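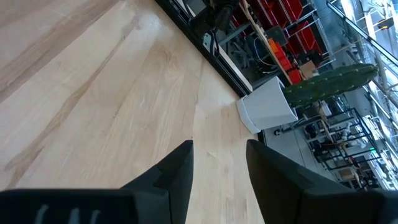
Small things, long tables

Hello again from Clindance! It's been a cactus and crockery sort of month for me, so if you came for the curtain fabric update you'll have to hang on until the next one (sorry, it's still in a box in the hall).

I've become very fond of a cactus on a worktop. Just one, tall and green, in a plain white pot. It wants next to nothing from you, it takes up less room than the toaster, and it makes pale wood look cared for even when you haven't wiped it since breakfast. I do mine every couple of weeks in summer, a dribble at a time, and then more or less forget it from November onwards.

Coloured measuring cups are my other weakness. Red, yellow, orange and a few different blues, all spread out on the wood, cheer me up no end before I've even found the flour. I used to keep mine in the drawer under the tea towels and could never lay hands on the one I wanted. A shallow white bin at the corner of the table sorted that.
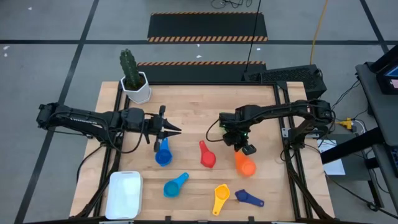 Bowls, and where to put them

My rule is that the big ones stay out and the little ones go inside them when I'm done. Teal and yellow are lovely together, and I've got a soft spot for a small bright green one

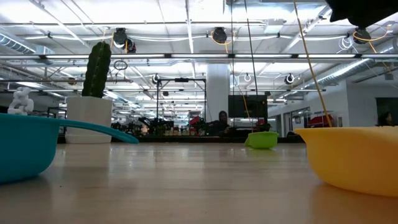

for salt, or for the odd egg yolk when I'm making custard. I did look at the Drila set with the lids, but at 131 pounds I put it back on the shelf rather quickly – I'd sooner buy plastic and not mind when it gets dropped.

Do write in and tell me what lives on your worktop. Lemon biscuits next month, with 200 grams of butter and no apologies.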